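检查日期：2019年11月4日
地点：Odell 小馆，后厨、备餐区、仓库、后门通道
用表：Nullthorpe 版餐饮场所自查表（五月修订）
填写方式：合格 / 不合格 / 存疑。“存疑”一栏是我自己加上去的，原表没有。

先说一句对这张表的意见。五月修订以后，条目比以前多，能在现场验证的反而少了。“员工具备良好卫生意识”这种话，我站在后厨里没办法打勾，也没办法打叉，所以凡是这类条目一律空着，谁觉得能填谁来填。

## 一、燃气与明火

- [x] 灶前阀门可正常关闭，手柄完好
- [x] 软管无龟裂，卡箍在位
- [ ] 燃气报警器在有效期内：**不合格**
- [ ] 灭火毯取用无遮挡：**不合格**

报警器标签上写的更换周期是 730 天，安装日期那一栏空白。店里的说法是“装了没多久”。没多久是多久，问了几遍都没有准数，安装单据也拿不出来。没有日期的报警器我按过期处理。测试按钮按下去会响，这只能说明蜂鸣器会响，探头灵不灵是另外一件事。

灭火毯挂在墙上，位置选得不错，前面堆着面粉袋。当场挪开了。我对“当场整改”向来不太信，下回来看袋子在哪儿再说。

## 二、冷藏与解冻

- [x] 冷藏柜门封条完整
- [x] 生熟分层，生食在下
- [ ] 温度记录连续、真实：**存疑**
- [ ] 解冻食材有标签：**不合格**

温度记录一天不缺，字迹一样，墨水深浅一样，连小数点后面的数都一样。冷藏柜开门关门一整天，温度纹丝不动，我没见过这样的柜子。建议换成自动记录的温度计，Polák 的目录里就有，价钱不贵。我不替他们推销，别家的也行，只要不靠手写。

解冻盒上没有标签。问什么时候拿出来的，答“早上”。请写时间，“早上”不算时间。

## 三、餐具清洗与备餐台

- [x] 洗碗机排水通畅
- [ ] 漂洗水温达到本店规定：**存疑**
- [ ] 清洁后餐具无可见残留：**存疑**
- [x] 破损餐具已剔除
- [ ] 托盘专用，不与清洁用具混放：**存疑**

本店规定漂洗水温不低于 60 度。机器面板显示合格，可是面板的探头装在水箱里，碗在喷臂下面，两处的温度凭什么一样？要求用贴片式测温纸复测，贴在盘子背面跟着走一遍。店里说没有测温纸，那这一项就先挂着。
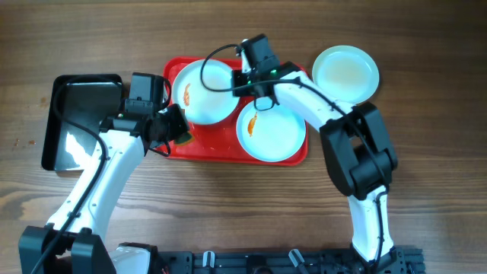
餐具“无可见残留”这一条，争议每次都出在“可见”两个字上。检查的人说看得见，洗碗的人说看不见，最后往往是谁嗓门大听谁的。我的办法是先定几种颜色的餐具，在同一盏灯下看，看出来的当场记下。拿浅色盘子来说，红托盘右上方、直接放在木台面上的那只淡蓝绿色盘子，正中有一块浅浅的黄印，这种就该单独拿出来重洗，洗不掉再谈是不是釉面着色。别一上来就说“本来就这样”，这句话我在每家店都听过。放虾的白盘同样要等虾撤走、洗净之后翻过来看底足，光看盘面没有用。

清洗剂用的是 Nusuvard，桶上说“强效去渍，无需人工复检”。后半句请当作没看见。再好的清洗剂也替代不了眼睛，何况配比还是凭手感倒的。量杯就挂在水槽旁边，杯壁干干净净，我怀疑挂上去以后没用过。

托盘一项打存疑，原因是规定和做法对不上。墙上贴的规定说按颜色分用途，可没有写哪种颜色对应哪种用途。问当班的两位，得到两个答案。规定写成这样，等于没有规定。请补一张对照表，贴在备餐台旁边，字大一点。

**碗类补充检查**

原表把碗和盘算作一项，我拆开了。碗底带纹路的款式容易在沟里存东西：淀粉、水垢、没漂净的清洗剂。检查的时候不要正对着灯看，反光会把脏处盖住，把碗斜过来，从侧面看，再用干的白纸巾顺着沟擦一圈，纸巾上有颜色就算不合格。 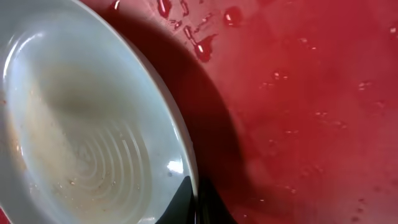

擦完以后纸巾要留着，和检查表夹在一起。听上去小题大做，但上次复查，双方对“上回到底有没有脏”各执一词，谁也拿不出东西来。纸巾比记性可靠一点。另外，叠放的碗要抽中间的查，最上面那几只总是最干净的，我不认为是巧合。

## 四、照明

- [x] 备餐台照度
- [ ] 仓库照度：**不合格**
- [ ] 灯具有防爆裂护罩：**不合格**

店里自己定的标准是备餐台 400 勒克斯，仓库 200 勒克斯。备餐台测下来过线，测的时候旁边的窗帘是拉上的，晚上应该也差不多，我愿意给这个勾。仓库里灯管有一根不亮，最里面的货架要打手机才看得清生产日期。在这样的光线下填“已核对保质期”，我不太相信。

护罩缺失的那盏灯正好在切配台上方。说是擦灯时拆下来，没有装回去。拆下来的护罩在哪儿，没人找到。

## 五、地面、通道与安全出口

- [x] 地面排水口有格栅
- [x] 应急灯断电后能亮
- [ ] 后门可从内侧直接打开：**不合格**
- [ ] 通道净空：**存疑**
- [ ] 防滑垫平整：**不合格**

后门加了一把挂锁，理由是防偷。防偷可以，营业时间锁着不可以。钥匙据说“就在抽屉里”，我让人去拿，翻了两个抽屉才找到。真有烟的时候，谁有工夫翻抽屉？这一项不接受“尽快整改”的说法，挂锁今天就要取下，换成内侧能一推就开的锁具。

通道检查时是空的，地上却有一圈一圈纸箱压出来的灰印，墙边还有半截封箱带。大概是知道今天要查。建议换个不打招呼的时候再来一趟。

防滑垫四角翘起，用胶带粘过，胶带也翘了。请换垫子，别再买胶带。

## 六、台账与培训

- [x] 员工健康证在有效期内
- [ ] 消毒记录：**存疑**
- [ ] 培训签到：**存疑**
- [ ] 虫害防治单据：**不合格**

培训签到表签得很齐。随口问了灭火器怎么用，答得出来的和签名的对不上数。签到表能证明人来过，证明不了听进去了，也有可能连来都没来过。以后请在签到表后面附两道口头问答的记录，由值班的人当面问。

消毒记录的毛病和温度记录一样，太整齐。

虫害防治的单据只有收据，没有写用了什么药、投在什么位置。厨房里投药不标位置，这个我不接受。请向施工方要一份布点图，要不来就换一家。

## 整改要求

| 项目 | 处理 | 期限 |
|---|---|---|
| 后门挂锁 | 取下，换内开锁具 | 当天 |
| 燃气报警器 | 更换，写明安装日期 | 本周内 |
| 切配台上方护罩 | 找回或新配 | 本周内 |
| 仓库灯管 | 更换后重测照度 | 本周内 |
| 解冻标签 | 写明具体时间 | 当天起 |
| 漂洗水温 | 用测温纸复测 | 复查前 |
| 有印子的浅色餐具 | 重洗，洗不掉的停用 | 复查前 |
| 托盘颜色对照表 | 补写并上墙 | 复查前 |
| 防滑垫 | 更换 | 复查前 |
| 虫害布点图 | 向施工方索取 | 复查前 |

复查时只看实物和单据，不听口头说明。整改照片可以先发过来，但照片不能代替复查，这一点店里问了我几次，答复都一样。

存疑各项在复查前不改为合格。店里如有不同意见，请写在背面，写清楚是哪一条、依据是什么。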